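Engraving filled with paint keeps bleeding past the letters on brass plates

Posted by Safta Rusu in Engraving and Signs

I do small brass plates for a bowling league and a couple of schools. Rotary engraved, then I fill the letters with black enamel and wipe off the extra. On the last batch the paint crept out past the edges of the letters on maybe half the plates. You can see a gray halo if you tilt them. The brass is the lacquered kind from Keler, same as I always buy. Letters are 4 mm high, plain block font. The paint is Kvam black and the can has been open since March.

I wipe with a rag and mineral spirits after 30 minutes. I have tried wiping sooner and then the paint pulls out of the letters. Is it the paint or the brass or me? I have 12 more plates to do for a tournament and would like to not throw any away.

Marius Olteanu

Most likely the lacquer. If the cutter is dull it lifts the lacquer along the edge of the cut instead of slicing it, and the paint runs under the lifted part. You can't wipe it out of there because it is under the clear coat. Look at a plate before you fill it, with a loupe. If the edge looks frayed or has a white line along it, that's your problem and the cutter needs sharpening.

What I would do, in this order:

Sharpen or replace the cutter and engrave a scrap.
Leave the protective film on while you engrave, if your sheet comes with film. Fill with the film still on, then peel it once the paint has set up but is still a little soft.
Switch from a soft rag to a flat piece of card wrapped in cotton. A rag dips down into the letters and drags paint out of them.
Use less mineral spirits. The cotton should be damp and no more. If you can squeeze a drop out of it, it's too much.

A can that has been open since March may have thickened, and people then thin it too far. Thin paint creeps more. I'd buy a fresh small can for the tournament job and keep the old one for tests.

For the plates that already have a halo, I don't know of a clean fix. You can strip the lacquer, polish the brass, fill again and spray on new lacquer, but that costs more time than cutting a new plate.

Skoletti

Mineral spirits is too strong for some lacquers, try lighter fluid. Also I quit doing paint fill on brass altogether. I use the black-core stuff now and customers don't care.

Braltard

Agree with Marius on the cutter. I run mine across two plates of scrap after every sharpening before I touch a real job. One more thing to check is depth. If the cut is very shallow the paint has nothing to hold on to, and then you end up wiping early or wiping too lightly and leaving a film behind. Go a little deeper and you can wipe harder.
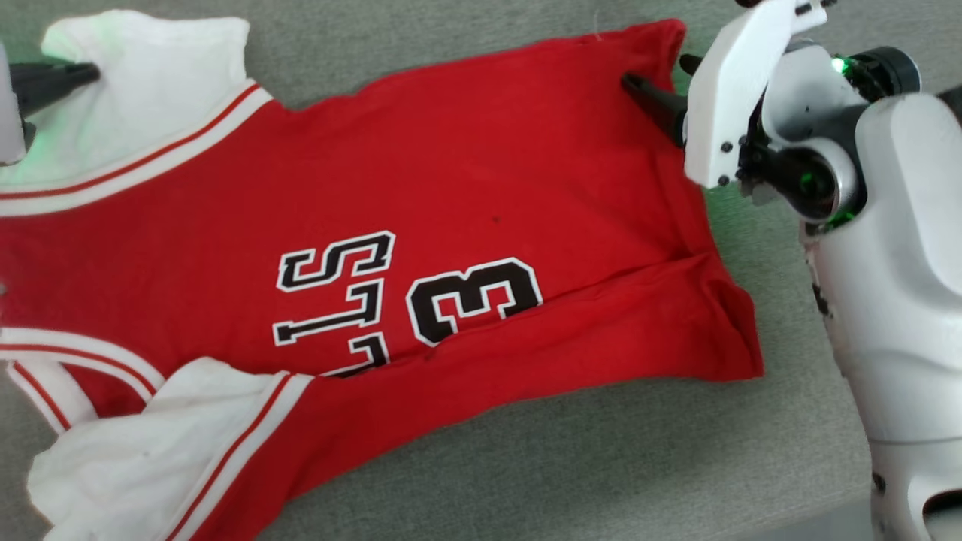 Depth also changes how long the paint takes to set. A deeper letter holds more paint and stays wet at the bottom, so 30 minutes may be short for it. I leave mine overnight on a level shelf and clean up in the morning with a card. If there is still a thin film on the surface by then, a little plastic polish on a cotton pad takes it off, but test that on scrap first - some polishes dull the lacquer.

I wouldn't go to lighter fluid on the whole batch without trying it on one corner. It dries so fast that it can leave streaks.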